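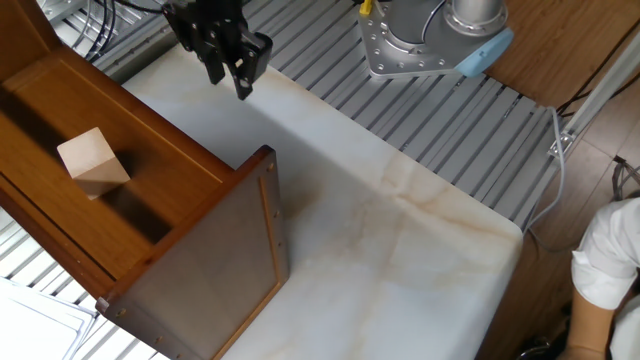
Notes, unit 2 - good practice at the arm cell
J. Madigan, 15 April 2018

Carrying on from the handout on guarding. These are the house rules for pick and place work, read before your slot at the Sheehan bench.

Before power
- Walk the cell. Loose cables on the floor get moved or taped down, same for bags.
- E-stop where your hand can reach it. Press it, check the arm will not enable, then release.
- Work piece placed with drives OFF.
- Speed limit set in the pendant, not from memory. 400 mm/s top for anything in this course, half that for a new program.

Who stands where
One operator, one observer. Operator has the pendant and doesn't put it down. Observer watches the arm and the people, not the screen. Sleeves and hair kept clear, lanyards off. Nobody reaches in while drives are on, even if the gripper is open and the arm looks parked. A paused arm is a live arm!!

Furniture and other odd shapes
Blocks in trays are easy. Cabinets, drawers, boxes with raised sides are not, the fingers can catch a rail on the way down. So:
- approach from straight above, clear the highest edge by a hand's width
- first run with nothing in the fingers
- check hinges and other hardware that stick out, they count as part of the obstacle
- shadows fool the vision, check the pick point by eye aswell

Logging
Every run goes in the Laltness sheet, failed ones too. Program name, speed, who was observer. Roughly 1000 rows from last year and half have no observer filled in, which makes them useless for the risk assesment.

Standards reading: ISO 10218, both parts, and the collaborative spec TS 15066. Skim the defintions, read the parts on stop functions properly.

For next time: bring your own risk sheet for one task, one page. Rendex group goes first, then Imard.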